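Good practice corner: write the rule where the work is

I promised last issue that I'd get around to the house rules for manipulation work, and then I spent most of the holidays putting it off. So, apologies to the three people who wrote in asking. The short version is that Pondton now has a written set of them, they fit on 2 sides of paper, and they're a lot duller than I expected when I volunteered in November. I think dull is good here. I'll explain.

When I started, what we had was a folder. In the folder were 41 separate notes, some of them going back to the Dutholm days, and plenty of them disagreed with each other. One said to clear the work surface between runs. Another said never to touch the work surface between runs, because the next person wants to see what state it was left in. Both of those are sensible if you know which kind of work the writer had in mind! Neither of them said. I found a note about cable ties that was just the words "black ones only" and an initial. I still don't know.

Fengying Kong had the idea that got me unstuck, and it was to stop sorting the notes by machine (arm, gripper, base) and sort them by moment. What do you need to know before you power on, what do you need to know while it's moving, what do you need to know when you walk away. Once I did that, most of the 41 folded into each other in an afternoon. The ones left over were mostly complaints.

Here's roughly how the "before" page came out, in case it's useful to anybody else who has been handed the same job.

Name the task in one sentence before you touch anything. If you can't, you're not ready to start.

Say which objects are in play and which are just there. This one matters more than it sounds. If a pan is part of the task, write it down. If it's only standing on the shelf, write that down too, so the person reading the log a month from now doesn't have to guess.

Look at every object for loops, tags, ribbons and loose ends, and decide about each of them on purpose. Leave it, tuck it or take the object out. Any of those is fine by me as long as somebody chose it.

Check the cable run at the wrist through the whole range of motion, by hand, at low speed. Not just at the home position, where it always looks lovely.

Hands stay outside the marked area once the arm is enabled. If you need to reach in, disable it first. Yes, even for a second. Yes, even if the thing is soft.

That last bit started the only real argument we had. Zeyu Tang runs the soft goods sessions and felt, quite reasonably, that a page written with metal parts in mind was going to be silly when applied to stuffed animals. Nobody is going to be hurt by a plush rabbit, was the line. And sure, that's true of the rabbit. The fingers closing on it are the same fingers, though, and they close with the same force if somebody typed the wrong number. We went back and forth on this for most of a lunch — very friendly, with noodles — and ended up agreeing that soft objects don't get a lighter version of the safety rules. They get some extra rules of their own on the handling side.

So there's a soft goods addendum now. It says to record how each item is lying at the start (on its back, on its side, face-down), since a plush toy doesn't have one obvious resting pose the way a mug does. It says to approach from above unless the task sheet says otherwise. It says a string loop counts as part of the object. I'm pretty fond of that one. Before, people would log "bear" and mean the bear, and the loop on the bear was sort of nobody's business until a finger went through it.
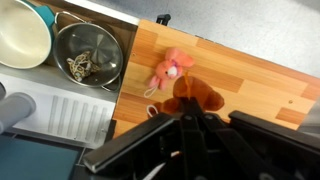
Volume 7, page 2

The bear and the pink bunny are the usual suspects for that rule, with a white loop by each of them, and they're what I had in my head when I was writing it. The little yellow-and-black one in the saucepan comes under "say which objects are in play" from the first page. Is it the goal, or the next thing to pick up, or neither? Anyone reading the log should be able to tell, and until last month I'm not sure I could have.

A few things I got wrong in the first draft, since people have been kind enough to point them out. I'd asked for a full written entry after every attempt. Somebody worked out that a long session can run to 400 attempts and asked me, politely, whether I'd ever met a human being. Fair! It's now one entry per setup, plus a line whenever something changes or something goes wrong. I'd also put in a rule about stopping work if an object fell on the floor, and it has been softened to stopping, picking it up with the arm disabled, and noting where it came from.

And I had used the word "should" all over the place. If you've read any proper standards you'll know there's a difference between "shall" and "should," and that people who write them take it very seriously. We don't need to be that formal, but I did go through and pick. Anything about hands, power or speed now says "must." Everything else says "please." It reads a bit odd, like a sign in a nice bakery, but everybody understands it right away, and I've stopped getting questions about which parts are optional.

The team at Zovow asked if they could borrow the pages for their own benches, and of course they can. The same goes for you. My only request is that you change the bits that don't fit your space before you pin them up. A rule that's plainly wrong for the room it's hanging in makes people skip the ones next to it, and I've watched that happen with my own eyes, mostly at my own desk.

Next on the list is the "walking away" page, the weakest of the lot. At the moment it says power down, log out, tidy up, and there's a whole fight waiting inside "tidy up" that goes right back to those two notes in the folder. Cai has a draft I haven't read yet. If you've got strong feelings about whether a bench should be left set or left bare, please send them over before I start writing, and tell me what kind of work you do when you send them. Paper copies of the current pages are in the tray by the door, and if the tray's empty, ask Fengying.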